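6.4 Fault 38: cable snag at the wrist

The arm stops over the bin and the pendant shows 38. It will go on showing 38 until you do something about it.

1. Press the stop button. Do not reach in first, however reasonable it seems.
2. Look at the cable loop beside the wrist. 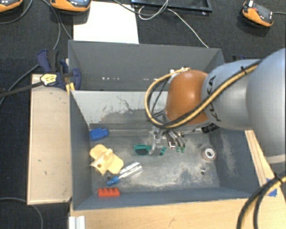 Fig. 54. Wrist, cable loop and gripper over the front bin.

3. Free any snag by hand. Pulling harder is how Goturcombe came to order a second cable set.
4. Clear the fault and jog upwards at 2 per cent.

CAUTION: The fingers may close on reset. They do not distinguish between scissors and Edvin Haugland.

Note: If 38 returns, go to 6.5.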